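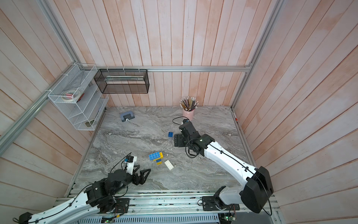

*Figure 1. The two-arm cell with the brick task laid out.*

# Two-Arm Brick Assembly: Project Report

Course: Robotics Project II, Ronddale
Team lead and report author: Joon-young Koo
Team size: 4

## 1. Summary

Our team set out to teach a pair of robot arms to pick up toy building bricks and add them to a small stack. We recorded demonstrations by hand, trained a policy on them, and tested it on the same table. The project ran for one term and ended in July. The trained policy finished the full task in 51 of 168 test runs. It did much better on the first half of the task (reaching and grasping) than on the second half (lining up the studs and pressing down).

## 2. Background

The class before ours used one arm and foam blocks. Their report said that foam was easy to grab but told them little about precision, as a block could land well off its mark and still count. Bricks with studs are stricter. If the brick is off by a small amount, it will not seat.

We wanted two arms for a practical reason. When one arm presses a brick onto a loose stack, the stack slides. A second arm can hold the stack in place.

## 3. Setup

### 3.1 Enclosure

The cell is a square box with painted plank walls and a marble-patterned surface. Both arms are mounted on an aluminum base rail along one side and reach in toward the back wall. More aluminum rail runs along the walls, and we used it to hang storage. The wire-mesh basket at the back left is held on with cable ties, and the stepped organizer on the left wall holds our tape.

The pattern on the surface caused some discussion. Plain gray would have made it easier to find the bricks in the camera images. We kept the marble so the policy would have to cope with a busy background, and we used bright blue and yellow bricks so it had a fair chance. The white flat plate is the hard one. It is close in color to the lighter parts of the marble, and the policy missed it more often than any other part.

### 3.2 Arms and cameras

Each arm has a two-finger gripper and a small wrist camera. There is also a fixed view from above, which is the view used in Figure 1. The policy receives all three images at each step, plus the joint positions of both arms.

Cable routing took longer than we planned. The wrist camera cords need enough slack for the wrist to turn, but a slack cord can drag across the table and move bricks. We tried clips, sleeves and tape. In the end we left a loop at the wrist and checked it before every session. The cord still touches the surface in some poses, as it does on the right arm in Figure 1.

### 3.3 Software

Recording and playback were done with Inero, the tool our lab already uses. Training ran overnight on the department machine, which we shared with the Drunuvport group. Our training script is a changed version of the one Tsang wrote for last year's class. The main change was to handle two arms instead of one.

## 4. The task

The starting layout has a partly built stack on the left side of the table and a single blue brick near the middle. The left arm goes to the stack and steadies it. The right arm picks up the blue brick, carries it over, and presses it on.

We also left other objects in the cell on purpose. The hole punch and the pink pencil cup near the back wall are not part of the task, and the policy is supposed to leave them alone. We moved them between recordings so that it would not learn to use them as landmarks.

## 5. Recording demonstrations

All of us took turns driving the arms. Sessions were kept short because the work is tiring and the later recordings in a long session were visibly worse. People started to rush the grasp and then correct it in the air.

We set these rules after the first week:

- Start with both grippers open and away from the bricks.
- Move the left arm first and hold it still while the right arm works.
- If a brick tips over, stop and record again.
- Write down who drove and which layout was used.

The last rule was added late, so the early recordings have no driver name. We kept them in the training set anyway.

## 6. Results

A run counted as a success only if the brick was fully seated and the stack was still in one piece at the end. With that rule the policy succeeded in 51 of 168 runs.

The failures fell into a few groups. The most common was a brick placed on top of the studs at a slight angle and then released without enough push. Next was the left arm closing too hard and breaking the stack apart. In a smaller group the right arm grasped the brick near its edge and it turned in the fingers on the way over. In 12 runs the policy stopped moving before it reached the brick at all — we think this came from recordings where the driver paused at that point.

## 7. What we would change

The pauses should be trimmed from the recordings before training. We knew this by the middle of the term but did not have time to redo the set.

Force feedback would help with the pressing step. At present the policy has no direct measure of how hard it is pushing. A softer fingertip on the left gripper might also keep the stack from coming apart, and it is cheap enough to try first.

The recordings, the layout notes and the training script are in the class folder. The next team should read the cable notes before they move either arm to a new spot on the rail.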